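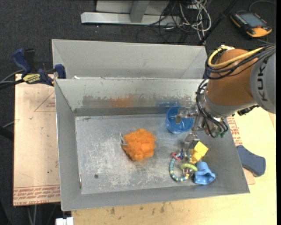 Week four, and we finally get to grasp scoring – the part of the course I like best. Your planner hands you a pile of candidate grasps and the scorer has to rank them before the arm commits to one. Take the blue cup near the back wall of the bin. The rim faces up, so plenty of candidates look great on paper (one finger over the opening, easy!), but the cup is see-through and depth sensors hate that. Now compare the orange mesh pouf, where nearly any pose gets a high score and the ruffles make the surface normals pure noise.

For the lab we use Zurnanlow, the small planner Iman Hajji wrote. By default it samples 650 candidates per cycle and keeps the best 20. Please don't raise the first number until your collision check is fast, or you'll be sitting there a while.

Things to try before we meet again:

Turn off the wall-clearance term and look at which grasps jump to the top.

Swap the depth filter and rerun the same log. I get different winners on clear plastic almost every time.

Plot score against wrist angle – Khadija Abou Zeid has a nice script for it in the Kettani folder.

Bring your plots, even the ugly ones. Especially those!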